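Shu-fen Ko runs product at Furkness, the company behind Wilum, a laundry-handling arm that rents for $700 a month. The price covers the arm, two sets of gripper fingers and phone support. It does not cover folding, and she is quick to say so.

"People hear laundry and think of a stack of folded shirts," Ko said. "We pick clothes up and move them. Folding is a separate job and we don't sell it yet."

Most of the development time went into bedrooms, where clothes end up on top of other cloth.

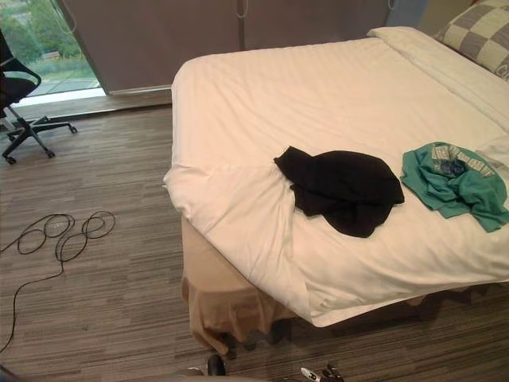
"A shirt on a hard floor is easy," she said. "On a duvet, the fingers can grab the bedding as well – then you're dragging the bed around. We logged 1,801 pickups on bedding before we changed the finger shape."

The current fingers pinch a small bunch of fabric and hold it. Dark clothes remain the slowest, Ko said, as the software has trouble finding an edge to aim for. A replacement set costs $79, and she expects most renters to need one each year.

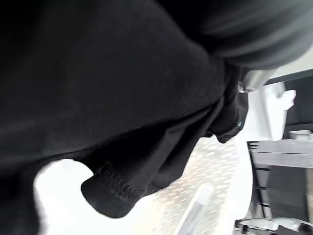

Jarkum, which rents out a competing arm, takes a different view and says a pinch grip is too hard on knitwear. Ko said she would keep sweaters off the approved list until April, when the next software update is due.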